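Home by seven, ate standing up, and now I want to get this down while it's still warm in my head. January has been slow, and today was the first day in weeks where I forgot to have lunch and didn't mind.

The clock thing is fixed! I'll write it out properly, partly so that in June I can find it again when I've forgotten everything.

For most of the month the replay of our pen demos has looked drunk. The recorded hand path goes in smooth, and the planned arm path comes out with a little shiver just before the jaws shut. Every time, the same place. I'd blamed the smoothing filter, then the marker detector, then (I'm not proud of this) Jolene's wrists. Jolene Ruawai has the steadiest hands of anyone in the building and she took it very well.

What it came down to was that the jaw opening value and the pose were being stamped in two different places. The pose gets its time when the camera image is captured. The jaw value was getting its time when our logger got around to reading it out of the queue, and when the disk was busy the logger got around to it late. So the planner was being told that the hand had arrived at the pen, waited a moment, and then closed, while the real hand was already moving off. It did the only sensible thing and tried to be in both spots. Poor planner. I've said some unkind things to it since New Year's.

I moved the stamp to the point where the value comes off the wire, before the queue ever sees it. It took 12 lines, and most of those were renaming a variable I should never have called "t2" in the first place. Then I reran the worst demo in the folder and the shiver was gone. I ran it again because I didn't believe it. Then I went and got Radka and made her watch it, and she said "oh, lovely," and went back to her soup.

After that we did a fresh round at the wooden table with the wavy edge. I love that table. It's completely impractical, and Radka Pavlović maintains that the edge confuses the surface fitting, which it did until she rewrote the fit to ignore anything that isn't flat wood well inside the boundary. It's been fine since.

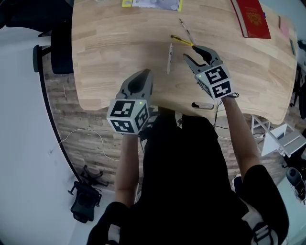
*Fresh round on the pens: right gripper open over the yellow one, left one waiting its turn.*

The marker cubes deserve a paragraph of their own, I've been grumpy about them for so long. The trouble with a cube is that the camera rarely gets a good look at more than a face or two, and when it only has one face, seen at a shallow angle, there are two poses that explain the picture almost equally well. The solver picks one. On the next image it might pick the other. In the plots you see the hand snap over and snap back, as if somebody had flicked a playing card. With two faces in view it settles right down.

So Radka's idea, back before the holidays, was to stop asking the solver for one answer. We keep both candidates whenever it's a close call and carry them forward for a while, and let the motion decide. A human wrist can't flip over between one image and the next, so the silly branch gets expensive quickly and drops out. I wrote the carrying-forward part in Inar, our tracking package, and she wrote the scoring. Her half is better commented.

What I hadn't understood till this afternoon is that the clock bug was hurting this as well. We use the jaw opening as a hint in the score (a hand that's closing on something is usually slowing down), and with the jaw value late, the hint was voting for the wrong branch right at the moment of the grasp. One bug, two symptoms, and I'd opened separate tickets for them and given them to two different people. I closed both with the same commit and I will be insufferable about it for days.

Numbers, for future me. The old test set has 360 grasps in it. Before today, the tracker lost the plot on 12 of them, meaning a flip long enough to wreck the plan. With the new stamps it's down to three. I looked at all three by hand. In two of them a sleeve goes across the cube and there isn't any marker to see, so fair enough. The last one I can't explain. Both faces are in plain view, the light's good, and the pose walks off to the side as if it had an appointment. I've saved it under a rude name and I'm looking forward to it.

Thin things are still hard. A pen flat on a table gives you almost nothing to hold on to, perception-wise. From straight above it's a stripe. The segmenter in Kodikara is happy enough with the yellow and black one, but pale pens on pale wood are a different story, and it keeps wanting to merge them with the lines between the strips in the tabletop. It found a very long, very confident "pen" last week that ran from one side of the table to the other. Jolene printed it out and put it up by the kettle.

I had an idea about that on the tram home. At the moment we ask the segmenter for objects and then go looking for a grasp on whatever it hands us. But the demo already tells us where the jaws ended up. If we start at the closing point and work backwards through the recording, we only need to care about what's between the fingers, and we can follow that one thing back to where it was lying at the start. The grain of the wood never ends up between anybody's fingers. It won't help when the arm is on its own with a new table and no demo to lean on, but it would give us clean labels to train on, and we've got heaps of recordings sitting there doing nothing. I wrote it on the back of my transit card receipt, and I've just copied it into the notebook so the receipt can go in the bin.

Two-handed stuff is next. I've been putting it off because the planner treats the arms as strangers who happen to share a table. Each gets its own path and then a checker looks for collisions and, if it finds one, makes the left arm wait. Always the left! It's hard-coded. I found the comment today and it says "temporary," and it's mine. What I'd like is for the timing to come from the person. People are so good at this. You watch somebody hold one hand back while the other goes in, and there's no dead stop, the waiting hand is drifting a bit the whole time, getting itself ready. If we kept the relative timing from the demo as a soft cost, I think the arms would look far less like two people meeting in a doorway.

Radka thinks the optimizer will hate it. She may be right. She usually gives me a day to try the thing before she tells me how right she is, and I appreciate the day.

Other bits:

- The viewer now scrubs both hands and the jaw values on one timeline. Took me an hour and I should have done it last spring. I'd have seen the lag with my own eyes.
- Onetti still crashes if you open a recording with no jaw channel. Jolene has it.
- Add a check at record time that compares the two clocks and yells. A loud one, in red.
- Ask Grenitik whether their driver can give us the hardware time directly. Then I could throw out my 12 lines, and I'd be glad to.
- Rename t2 everywhere else as well. It's in the calibration script. Of course it is.

Jolene wants to try the arm on the new pen recordings first thing, before the others get in and want the bench. I said I'd be there at eight with the doughnuts, so I should really stop writing. The rude-named recording is still open on my laptop. I'm going to look at it once more with the left hand's track switched off, and then bed.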